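4. Squad Rotation and Short Rest Between League Matches

4.1 Background to the case

The three clubs in this part of the study, Lutholm, Grendwood and Pudamine, play in the same semi-professional league and share a similar calendar. Each enters the league and one knockout cup, and each must at times play a midweek match followed by a weekend match. Most of their players hold jobs or attend school during the day. A midweek away match may therefore mean a late return home and an early start the next morning, and the time left for rest is shorter than the calendar suggests.

Earlier work by Heinonen and Aaltonen treated rest as the number of full days between two matches. That measure is easy to collect and allows seasons to be compared, but it gives the same value to a home match that ends in the early evening and to an away match that ends after a long bus trip. For part-time players the difference may matter a great deal. We have kept the measure of full days as our main one, so that our results can be set beside the earlier ones, and we record travel separately.

The head coaches at the three clubs follow different rules. At Lutholm, the coach names the side for both matches of a busy week in advance and changes it only for injury or suspension. At Grendwood, the second lineup is chosen after the first match, with advice from the club physiotherapist, Sioned Rosser. Pudamine has no fixed rule. Its coach described the choice as depending on the opponent, the state of the field and which players could leave work in time.

4.2 Match records and interviews

The records cover 139 league and cup matches and 213 registered players. For each match we took the starting lineup, the substitutes used, the minute of each substitution and the kickoff time from the official match sheet. Where a sheet was incomplete, the entry was checked against the club's own log. Friendly matches were left out, as were cup matches abandoned before halftime.

A change to the lineup was counted when a player who started one match did not start the next. Changes forced by a suspension were marked from the disciplinary record. Changes forced by injury were harder to separate, as clubs do not always write down a minor complaint, and a player who is "rested" may be carrying a knock that would have kept him out in any case. We return to this problem in the section on limits.

Interviews were held with coaches, team managers and a group of players at each club. Joelle Smadi led those at Lutholm and Pudamine, and Carter Marchand led those at Grendwood. Each person was asked to recall a recent week with two matches and to describe, in order, when the lineup was decided, who was consulted and when the players were told. Notes were written up the same evening and returned to the speaker for correction. Several players asked for remarks about their employers to be removed, and this was done.

Figure 2. Light wood tabletop with a rounded corner; black hand-held gripper with its pads open.
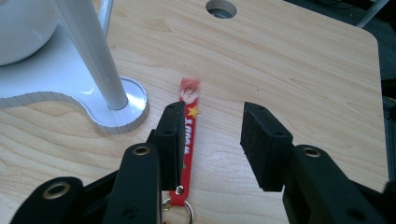

4.3 Lineup changes in weeks with two matches

All three clubs changed more starters in busy weeks than in ordinary ones, and the increase was largest at Grendwood. The changes were not spread evenly across the field. Wide midfielders and fullbacks were replaced most often, while goalkeepers and central defenders usually started both matches. Coaches gave a similar account in the interviews. They regarded the wide positions as the most tiring and the center of defense as the place where an unfamiliar pairing carried the greatest risk.

Lutholm made its changes mainly in the first match of the week when that match was in the cup, and mainly in the second when both were in the league. The team manager explained that the board values league position above a cup run, and that this had been made clear to the coaching staff before the season began. A cup match away from home was the occasion on which reserve players were most likely to start.

At Pudamine the pattern was less regular. In April, when several league matches had been moved because of a flooded field, the same core of players started nearly every match, even though the rest between matches was short. The coach stated that the reserve side had its own rearranged matches to play and that players could not be borrowed without leaving it short. Rotation depends on the number of players available as well as on the wishes of the coach — a point that records from full-time clubs may hide.

4.4 Substitutions

Substitutions followed the lineup choices closely. Where the coach had changed few starters, the first substitution tended to come earlier in the second match of the week. Where many starters had been changed, it came later, and the players brought on were often the regular starters. Grendwood used this second method as a matter of policy. Its regular forward, Liu, started on the bench in most second matches and usually entered after halftime.

Players had mixed feelings about this method. Some valued the rest and said they felt sharper when they came on. Others felt that warming up for a long period beside the field, often in cold weather, gave little real rest. Two players said they would have preferred to be left at home entirely, particularly when the match involved travel.

4.5 Communication with players

The time at which a player learned of his place in the side differed more between the clubs than any other item in the interviews. Lutholm players knew before the week began. Grendwood players were told at the last training session, and Pudamine players sometimes learned only on arrival at the ground. Players who were told early found it easier to arrange shifts and child care. They also reported fewer disputes with the coaching staff, although the interviews cannot show that early notice was the cause.

4.6 Limits

The clubs agreed to take part because they had an interest in the subject, and they may give it more thought than others in the league. The injury records are uneven, as noted above, and we have not tried to estimate injuries from lineup changes. Travel was recorded by distance and not by time on the road, so delays are missing from the data. The next section applies the same measures to the reserve sides, where the match sheets are less complete and kickoff times are often moved at short notice.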